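Why play kitchens deserve a proper place in the nursery budget
Opinion, by Hjalti Hviid, Kindwood early years service

Each November the nurseries in our service submit their equipment requests, and each year the play kitchen is the first item to be struck out. Books and climbing frames are defended with vigour. Plates, cups and toy fruit are treated as extras. In my view this is a mistake.

The present budget for the Melport nursery is 3908 euros, of which 205 is set aside for pretend play. That sum must cover replacements as well as new pieces. I would ask colleagues to consider what a modest set offers before they reduce it further.
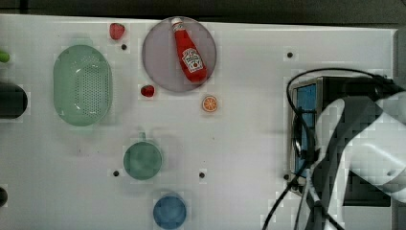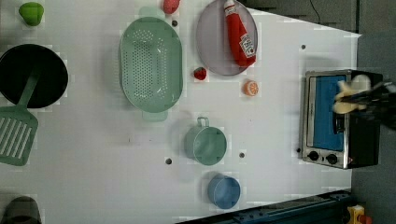
The green colander, the plate with the ketchup bottle lying on it, and the strawberries.

What we should buy
Variety matters more than quantity. A child who meets a colander beside a plate must decide what belongs in each, and will usually explain the decision at length. A large box of identical plastic vegetables invites far less talk.

I also favour familiar shapes. Children recognise a sauce bottle from their own tables, and they bring to it the words used at home. Ms Kazlauskienė, who leads the Melport rooms, has argued for this over many years, and the service should now adopt her view as policy.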